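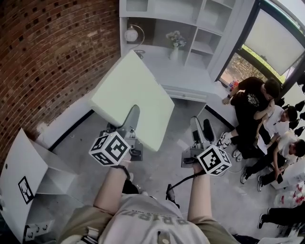 Built-in desk

A built-in desk is a work surface fixed to the wall or set into a run of shelving, so the desk and the storage become one piece of furniture. I've lived with one for years and I'm fond of them, so take this entry as coming from a fan!

Most have a flat top with one shallow drawer at the front edge (pens, stamps, the odd takeout menu) and open shelves above. The square openings in the shelves are usually called cubbies. People put books in them, or a lamp, or a vase of flowers — mine holds mostly chargers.

White is the color I see most, and it sits nicely against brick. Brick walls do make fitting harder. A curved one is harder still, and you either scribe the side panel to follow it or leave a gap and learn to love it.

Makers and sizes

Troler sells a kit that is 106 cm wide, and Workex has a similar one with a drawer 26 cm deep. Żak builds to order, and I was quoted around 500 dollars for a plain top with no shelves. Sillell dropped its desk line in February, though the spare drawer runners are still easy to find.

Placement

Beside a window is the usual spot, ideally with a roller blind for glare. Leave the floor in front clear, as you'll want room to push a chair back.

See also: Cubby; Secretary desk; Window seat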